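Hilo sobre bandejas de servicio, que es un tema del que se habla poco y se compra mal. Llevo varios meses montando la zona de bebidas de un espacio de trabajo compartido y he acabado con opiniones.

Punto de partida: mesa única, sin fregadero al lado, vajilla mixta (cuencos, vasos de papel, latas). Todo tiene que ir y volver en bandeja. La distancia hasta el fregadero es de 40 pasos con una puerta en medio.

Primera decisión, el formato. Rectangular. Las redondas están pensadas para llevarse con una mano desde abajo, y eso es un oficio. Con dos manos y sin práctica, la rectangular con asas caladas es más estable y se alinea con el borde de la mesa.

Segunda decisión, el asa. Hay tres tipos habituales: calada en la propia pared, metálica atornillada y reborde sin asa. La atornillada se afloja. El reborde obliga a meter los dedos por debajo, y para eso hay que arrastrar la bandeja hasta que sobresalga de la mesa. Me quedo con la calada.

Detalle de la calada que no viene en las fichas: altura libre entre el borde inferior del hueco y la mesa. Si el hueco queda muy abajo, los nudillos tocan el tablero al agarrar. Conviene probarlo con la bandeja apoyada, nunca en el aire.

Probé dos modelos, uno de Werka y otro de Unia. El de Werka pesa menos y tiene el canto interior del asa sin redondear, cosa que con la bandeja cargada se nota en el segundo viaje. El de Unia pesa más y el canto está matado. Compré Unia, 2 unidades.

Color: marrón oscuro. En una bandeja clara se ven los cercos de café. En una oscura se ven las migas y el polvo. Prefiero migas, se van con un paño seco.

Disposición actual: una bandeja a cada lado y el centro de la mesa despejado. El centro es zona de paso, ahí se deja el cuenco mientras se decide si sigue en uso o va a la bandeja. Sin esa franja la gente apoya las cosas encima de lo que ya hay.

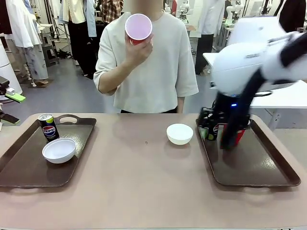
Nerea: yo pondría una sola bandeja grande en el centro y me ahorraría un viaje. Con dos, siempre hay una medio vacía y otra hasta arriba.

Lo tuve así al principio. Una bandeja grande llena de cuencos y latas pasa mal por la puerta y hay que girarla en el umbral, que es donde se vuelcan las latas. Dos medianas son dos viajes, cierto, pero cada una cabe recta. Lo de que se llenan de forma desigual también es cierto. No lo he resuelto.

Sigo con el reparto de carga. La lata llena es el objeto más problemático: estrecha, alta para su base y pesada. Va hacia el interior de la bandeja, lejos del asa. Los cuencos pueden ir más cerca del borde porque tienen el centro de gravedad bajo.

Lata vacía: peor todavía. No pesa, resbala con cualquier inclinación y arrastra lo que tenga al lado. Las vacías van a la bolsa antes de levantar la bandeja.

Cuencos: si se llevan apilados, máximo cuatro. Si se llevan sueltos, boca arriba y con el pie completo sobre el fondo. Un cuenco apoyado de medio lado en otro objeto aguanta en la mesa y deja de aguantar cuando la bandeja se mueve.

Vasos de papel: no se apilan con líquido dentro, parece obvio y hay que recordarlo. Vacíos se encajan unos en otros y ocupan el sitio de uno solo.

Sobre los antideslizantes. Corté una lámina de Nordin a medida del fondo, con las esquinas a 90 grados. Las esquinas de la bandeja son redondeadas, así que la lámina se levantaba en los cuatro puntos. Hubo que recortarla otra vez siguiendo una plantilla de cartón. Queda bien, pero retiene agua debajo y hay que sacarla cada día. A las dos semanas la retiré.

Alternativa que sí funciona: paño fino de microfibra doblado en dos, lavable. Frena lo suficiente. Se quita para lavar la bandeja y se pone otro. Solo lo uso cuando hay muchas latas.

Limpieza: agua templada, jabón neutro, secado inmediato y en vertical. El punto crítico es el interior del asa calada, donde se acumula azúcar seco de los refrescos. Cepillo de dientes viejo. El limpiador Prikex lo quita, aunque deja una película que luego resbala, o sea que hay que aclarar dos veces.

Peso: con la carga habitual, una de las bandejas llegó a 385 gramos solo en cuencos. Lo medí en enero con la báscula de cocina y desde entonces no lo he repetido. Las latas llenas son lo que suma de verdad.

Almacenaje: de canto, en un hueco entre el armario y la pared. Si se guardan planas y encajadas, la de abajo acaba con marcas del canto de la de arriba.

La mesa también cuenta. El tablero es de un beis rosado y cualquier mota oscura se ve desde lejos. Paso la bayeta al levantar las bandejas y otra vez antes de volver a colocarlas. Antes lo hacía solo al final y los restos se quedaban pegados al fondo de la bandeja.

Pendiente: un soporte lateral para dejar una bandeja vacía cerca de la mesa mientras la otra va al fregadero. Tengo las medidas tomadas. Si alguien ha montado uno plegable que no cojee, que me pase el modelo de bisagra.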